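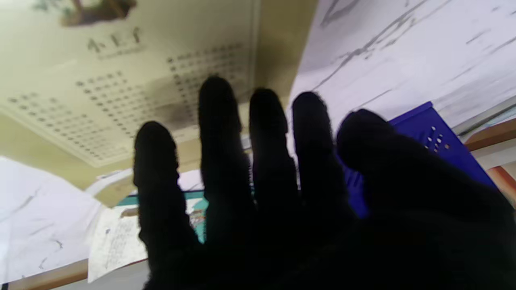
Beige panel with its two blocks of dots, blue box off to the right.

Crates and Cartons: the Bostport table
Pictures and notes by Toàn Đoàn
Posted November 9, 2024

I was asked to put up a gallery about the packing table at Bostport, and I said yes before I'd worked out how little there is to look at on a packing table. Two pictures, then, and more words than the page probably needs.

The background is the great switch to plastic. In May we got a leaflet from Cedgate, who sell us tape and labels and would plainly like to sell us other things, and the leaflet said cardboard was finished. A carton is used once and thrown out, it told us, while a crate goes around and around for years. There was a drawing of a smiling crate. I've been packing things for a long time and I distrust any container with a face on it.

Still, we bought some. They cost more than I would have paid, and the back room at Huet now has a stack of them along one wall, nested, with the lids kept somewhere else for a reason I've asked about twice. The claim on the leaflet was 100 trips per crate. I would like to know who counted. I would also like to know what happened on the trip after that.

What I have to say about the picture at the top is mostly about printing. Look at a plain carton long enough and you start to wonder who all the marks are for. There are two grids of small dots on that beige panel, lined up very neatly, and a few characters near the top that I can make out only as shapes. I asked three people what dots on a carton mean and got three answers, all of them delivered with complete confidence. One said stacking, one said it was a chart to be filled in with a pen, and one said decoration. I don't believe the decoration theory. Somebody paid for that ink.

The white stretch with the gray streaks has had compliments from visitors. Streaky look, very popular, apparently good for photographs. My complaint about any pale streaky pattern on a work surface is that a gray pencil line disappears on it, and so does a scrap of clear tape, and so does the corner of a packing slip. If you are choosing a top for this kind of work, pick a dull single color and let people call it boring.
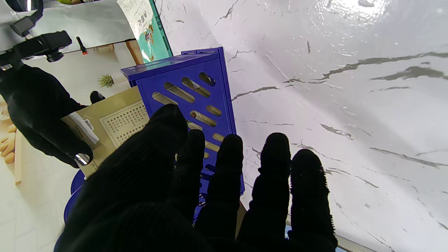 Blue slotted crate and tan carton, close together on the marble pattern.

Same table, and a better look at the two rivals. The crate is the loud one. Royal blue is what you get if you don't specify, or at least it's what we got, and I'll grant that you don't lose one in a hurry. The rounded slots in the side run in diagonal rows. Cedgate's man told me slots save weight and let the contents breathe. Most of what we pack is cable, paper and small hardware, and I have never known a box of screws to be short of air. What slots do, in my experience, is let the small things out. We line ours with a flat sheet of card, so the container that was going to free us from cardboard has cardboard in it.

The raised lip along the rim I do like. You can get your fingers under a lip like that, and when a crate has been loaded by an optimist you'll want to. Ours are rated for 55 pounds according to the paperwork. I wouldn't lift 55 pounds off a table by a plastic rim, and I notice the paperwork doesn't say anybody did.

As for the carton, it has a printed panel full of tiny text and more of those dotted grids, and a white label with a barcode stuck near one edge. I have opinions about labels near edges. An edge is where the box gets handled and where it rubs against its neighbor, and a label placed there goes furry and stops scanning right when someone is in a hurry. Put it in the middle of a flat side. Everyone agrees with me on this and everyone goes on sticking them near the edge.

The Prokirden test
Prokirden is the name of our shelf system, and all the arguments about containers end there, because whatever we buy has to fit it. The shelves came with a promise that they would take "all standard sizes." I measured. The crates go in with the short side forward and stick out by a finger's width. The cartons go in either way. I reported this and was told the crates were a standard size. So are the shelves, evidently.

We ran the two side by side for eight weeks. I kept the notes, so blame me for the method. Over 50 loads went out in crates, and I can say the crates came home in decent shape, when they came home. That "when" is doing a lot of work. A carton that doesn't come back is a carton doing its job. A crate that doesn't come back is a phone call, and then another phone call, and then a visit to somebody's garage where it is full of potatoes.

Where I've ended up, for what it's worth:

Crates for anything moving between our own rooms. They stack well and they don't mind a damp floor.

Cartons for anything leaving the building. They close properly, they take a label, and I don't have to ask for them back.

No slotted sides for small parts, lined or otherwise. I know the liner works. I'm tired of cutting liners.

Cedgate have since written to say there is a solid-sided model coming, at a higher price, in a choice of blues. I've asked for one to try before we order any, and for the source of the trip figure. The sample is supposed to be on its way. About the figure I've heard nothing, and I'll add a note to this page if I do.

If you pack for a living and know what the dots are for, write to me at the Huet desk. Please don't say decoration.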